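Folding dark trousers, revised procedure

Filed under: Household, Laundry

The wardrobe in the Toledo apartment has one shelf for trousers. It is 60 cm wide and 14 inches deep, a mix of units I inherited with the place (the carcass is metric, the shelf was cut by someone with an American tape measure). Everything below follows from those two dimensions. If you have a closet with a full hanging rail you can skip most of this and use clip hangers.

I wrote up a first version of this in September, mostly for my own use. Serena Rizzi read it and pointed out that I had described how to fold a pair of trousers that was already flat, and had said nothing on how to get it flat. She was right. The flattening takes more time than the folding, and most of the bad creases I was blaming on the shelf were already in the fabric before I made the first fold.

Surface

I fold on the bed. I tried the kitchen table for a while and went back. The table is the right height for my back but too short for a full trouser leg, so the hem hangs over the side and pulls the rest of the garment with it. A mattress is low and soft, and the cloth stays where it is put. Friction between brushed cotton trousers and a cotton sheet is high enough that you can smooth one leg without the other moving.

The drawback of a mattress is that you can't press down on it to set a crease. The cloth goes down, the mattress goes down with it, and when you lift your hand both come back. For soft trousers this does not matter. For anything with a pressed front crease, use the table and accept the overhang.

The sheet should contrast with the garment. I used to fold black trousers on a charcoal sheet and regularly put away pairs with a pocket turned out or one cuff folded under, because I could not see the outline. A light sheet fixes that but shows every bit of lint. A loud check is the best I have found: the outline is clear, lint disappears into the pattern, and if the stripes happen to run straight you can line a leg up against one of them.

Emptying

Pockets first, before laying the garment down. Put a hand all the way in and push the pocket bag to its natural position. On slit pockets set into the side seam, the bag tends to come back from the dryer wadded up at the top, and that makes a lump near the hip which will show through two layers of fold. Side-seam pockets also wear at the opening before anywhere else on the garment. If the edge has started to fray, run a finger along it and decide then whether it goes to the mending pile. I don't cut the loose threads. Cutting them takes away seam allowance that you will want later. I use a short overcast stitch in black polyester thread, 18 stitches to a pocket edge on my own pairs, done from the inside.

Check the legs next. Small items travel down trouser legs in the dryer and stay there: socks, handkerchiefs, once a complete child's T-shirt that belonged to Tamara Ciobanu's son and had been missing since their visit. Hold the garment by both hems, waistband down, and shake it twice.

Laying out

1. Hold the trousers by the waistband at the two side seams.

2. Lower the hems onto the bed first, as far away from you as they will reach, then bring the waistband down toward you. Doing it the other way around bunches the waistband under its own weight.

3. Close the zipper and fasten the button. An open fly lets the two front panels drift apart and the garment will not lie square.

4. Pull each hem away from you, one at a time, until the wrinkles at the knee go out. Do not pull both together. The inseams are seldom the same length after a year of washing, and pulling them together transfers the difference to the crotch seam.

5. Sweep the flat of the hand from waist to hem, once on each leg. Repeated sweeping picks up pile on soft fabrics and leaves a visible track.

I work diagonally across the bed. The bed is a double and I stand at one corner of the foot. Laid straight, a long pair puts the far hem out of my reach; laid on the diagonal, I can reach both ends by shifting my weight to the other foot. Bakari Waweru, who is a good deal taller than I am, lays his straight and sees no reason to change.

Folding

Bring one leg over the other so the inseams meet. The seat will form a point that sticks out past the line of the legs. Fold the point in. Most people leave it, and it accounts for most of the width problems on a narrow shelf, as the stack gets wider at one end than the other and starts to lean.

Then fold hem to waistband, stopping two fingers short. The gap is there to absorb the thickness of the waistband. Fold in half again for a shelf, or in thirds if the trousers are going into a drawer on edge. For my shelf the half fold gives a packet that fits the depth with a little left at the front. I have one pair that needs the thirds fold wherever it goes. They are Brukiston work trousers with a long rise and double knees, and they do not stack with anything.

Lined trousers

This is the section I was asked for. Thịnh Tăng wrote to say that his lined winter pairs come out of the procedure above with the outer smooth and the lining crumpled, and that the crumpled lining then works its way through to the outside over a week on the shelf. I can reproduce this.

The lining and the outer are joined at the waist and usually loose at the hem. When you sweep the outer from waist to hem, the lining does not follow. It stays wherever the dryer left it. The fix is to put an arm up each leg from the hem before laying out, pinch lining and outer together at the knee, and pull down on both. Then lay out as normal and do one sweep only.

If the lining is a different fabric from the outer, it probably shrank by a different amount. On a Pravberg pair I have had for several winters the lining is now visibly shorter than the outer, and no amount of smoothing will bring it level. I fold those with the legs turned back one cuff's depth, which puts the slack in the outer at a place where it does no harm.

Stack order

Heaviest at the bottom, fold edge to the front. I keep dark pairs together, because I sort by feel in the morning before the light is on and the dark ones are all the same soft fabric. The limit for my shelf is the height of the gap above it, 202 mm. Past that the top pair catches on the underside of the next shelf when I slide it out and brings the second pair along.

Fionnuala Ó Riain rolls hers and stands the rolls on end in a Grotdale storage box. I tried it for one laundry cycle. Rolling is faster and takes less room for thin cotton. For thick or brushed cloth the roll springs open unless it is packed tight, and packed tight it puts a set of shallow creases all the way down the shin. I went back to flat.

Things I still have not settled: whether to fold inside out to protect the nap (possibly, for the newer pairs), and what to do with drawstrings. At the moment I tuck the drawstring into the waistband and it comes out again.

Black brushed trousers are the ones I redo most often. The matte surface hides shallow wrinkles while you are standing over it, and you find them only after the first fold, when they have doubled. On the pink plaid sheet I can at least see the shape, and the pair at the bottom of this page shows a typical starting condition: laid on the diagonal with one leg end flat near the top of the bed, the waistband still bunched at the near end, soft folds through the middle, and a dark navy inner layer showing in one of them. Along the seam the slit pocket is slightly frayed at the edges, so it goes through the check under Emptying. The bit of bright blue poking out from beneath the cloth has to be pulled clear too, or it gets folded in. With the waistband opened out and brought square, the rest is steps 4 and 5.
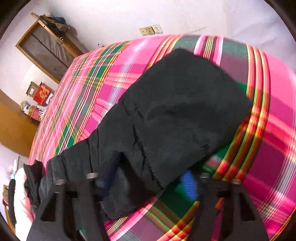
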